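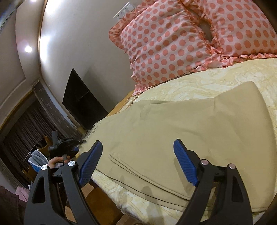 Minutes - hand demo working meeting, October

We started at 10, a few minutes behind because the call kept dropping for the Fondden side. I took notes again, so blame me for gaps.

Last month's minutes: approved, with one fix. I had written that Plimero wanted the raw recordings weekly. They want them every two weeks.

Count so far: we're at 3,878 demos in total, and 574 of those are cloth. I was pretty happy with that! Fondden pointed out that too many of the cloth ones are towels, and I can't argue. More pants and shirts from now on, please, and on beds and sofas as well as tables.

Pants: long talk about this one. People are opening the gripper wide on the way in, which we like, but then they close it on two layers when they meant to take one. Utham would like a short pause before the jaws close, so the grab is easy to find later when they cut up the recordings. We tried saying "one, two" under our breath and it felt silly, but we agreed to keep doing it for the next batch.

Patterned bedding: Erdem asked if we should stick to plain sheets. We said no. Homes have flowers and polka dots and frills all over the place, and the robot will have to cope. Erdem was fine with that as long as the room gets written down in the log (half of us forget, me included).

Remote control: the delay is still bad enough that folding by remote takes forever. Hand demos stay first choice for cloth, and remote stays on for drawers and doors. Utham will send new settings and we'll look again next time.

Sore wrists: came up twice. New rule is 10 demos, then put the gripper down and have a break. A real one - checking files doesn't count.

To do:
Utham - remote settings, plus a note on the pause
Fondden - list of clothes to add
Erdem - room column in the log
Me - chase Plimero about the upload folder

We ran out of time for the spare grip pads, so they go first on the next agenda.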